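Zwei Greifer, eine Rose: Stamex gegen Cuvamska

Abgelegt unter: Greifer, Handgelenkkamera, Werkstattnotizen

Seit dem Frühjahr liegt bei mir die Frage auf dem Tisch, welchen Parallelgreifer wir für weiche, leichte Teile nehmen. In der engeren Wahl sind noch zwei: der Stamex mit den flachen schwarzen Fingern und der Cuvamska mit den gepolsterten Backen. Der Alipour war früher auch dabei, fiel aber im Juni raus, die Lieferzeit war zu lang.

Schaumstoffwürfel und Pappbecher schaffen beide. Damit findet man keinen Unterschied mehr. Also Rosen. Die Blüte gibt nach, der Stiel ist dünn, und die Außenform ist jedes Mal anders. Für die Kamera ist es auch kein leichtes Objekt: viel Rot in Rot, dunkle Falten, dazu ein heller Tisch, der die Belichtung nach unten zieht.

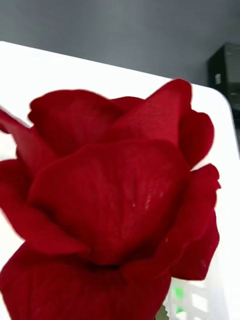
Alipour-Perkmont-Notizen, der Autor

Aus dieser Nähe füllt die Blüte den größten Teil des Bildes, und für die Lageschätzung bleibt wenig übrig. Vom Stiel ist nur unten ein kleines grünes Stück zu sehen. Der Tisch ist fast reines Weiß ohne Struktur. Für einen Regler, der sich am Stiel orientieren soll, ist so eine Ansicht zu wenig. Ich habe deshalb den Anfahrpunkt geändert: erst aus größerem Abstand schauen, Stielrichtung bestimmen, dann blind die letzten 70 mm fahren. Das ist nicht elegant, läuft aber stabiler als das ständige Nachregeln auf kurze Distanz.

Zum Ablauf. Jeder Greifer bekam 30 Versuche, Ausgangslage von Hand gelegt, jedes Mal etwas anders gedreht. Gegriffen wurde am Stiel kurz unter der Blüte. Danach anheben, schwenken, ablegen. Als Fehler zählt: verrutscht, fallen gelassen oder Stiel gequetscht. Ein geknicktes Blütenblatt zählt auch, solange es vorher nicht geknickt war.

Der Controller war in beiden Fällen der Perkmont mit der Firmware 703. Mit der älteren Version hatte ich beim Schließen immer wieder kurze Kraftspitzen, die den Vergleich wertlos gemacht hätten. Wer noch die alte drauf hat, sollte vor eigenen Messungen aktualisieren. Die Parameter werden dabei zurückgesetzt, also vorher sichern. Ich hatte das nicht getan und durfte die Achsgrenzen neu eintragen.

Beim Stamex war die Schließkraft schnell gefunden. Die Finger sind schmal und kommen gut an den Stiel heran, auch wenn die Blüte flach auf dem Tisch liegt. Nachteil: Die Kontaktfläche ist klein, und wenn der Stiel nicht mittig sitzt, dreht sich die Blume beim Anheben weg. Mit einer Lage dünnem Gummi auf der Innenseite wurde das deutlich besser. Der Kleber hielt allerdings nur einen Nachmittag.

Der Cuvamska hält ruhiger. Die Polster passen sich an, man kann mit weniger Kraft arbeiten. Dafür sind die Backen breit, und bei ungünstiger Lage schieben sie die Rose vor sich her. Dann stimmt die Position aus dem ersten Kamerabild nicht mehr, und der Griff geht daneben. Bei Stielen mit Blättern direkt unter der Blüte ist das am schlimmsten.

Noch eine Sache zur Kamera. Sie sitzt bei mir am Handgelenk und dreht sich mit. Sobald der Arm die Hand nach oben kippt, schaut sie in die Deckenleuchten. Die Automatik regelt ab, die Blüte wird dunkel und durch die Bewegung zusätzlich unscharf. Mit fester Belichtungszeit ist die Decke zwar überstrahlt, aber das stört ja keinen Algorithmus, der nur die Rose sucht.
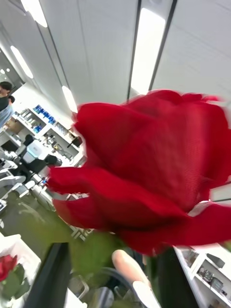 Reicht eine Kamera am Handgelenk, oder braucht man zusätzlich eine feste?

Für das Greifen vom Tisch reicht die am Handgelenk, wenn der Arm vor dem Zufassen einen festen Beobachtungspunkt anfährt. Eine zweite, feste Kamera lohnt sich, sobald man beim Ablegen prüfen will, ob das Teil noch richtig in den Fingern sitzt.

Ich selbst werde eine zweite montieren, vermutlich seitlich an der Tischkante. Der Perkmont hat noch einen freien Eingang. Ob die Synchronisation ohne externen Trigger sauber genug ist, weiß ich noch nicht. Mit der ersten Kamera allein kam ich auf einen Versatz von 43 Millisekunden zwischen Bild und Gelenkwinkel. Bei langsamer Fahrt spielt das keine Rolle, beim Schwenken schon.

Zwischenstand: Für Blumen und ähnliches würde ich momentan den Stamex mit Gummiauflage nehmen, hauptsächlich wegen der schmalen Finger. Für Becher, Beutel und alles, was frei steht, den Cuvamska. Preislich liegen sie nah beieinander, das gibt keinen Ausschlag. Beim Stamex lassen sich die Finger mit zwei Schrauben tauschen, beim Cuvamska muss die ganze Backe samt Halter runter, und danach wird neu kalibriert.

Offen ist noch die Haltbarkeit der Polster. Im August will ich beide Greifer einmal über Nacht im Dauerlauf auf- und zufahren lassen und danach die Schließkraft noch einmal messen. Die Gummiauflage klebe ich bis dahin mit etwas Besserem fest. Vorschläge für einen Kleber, der auf glattem Kunststoff hält und sich trotzdem wieder lösen lässt, gern in die Kommentare.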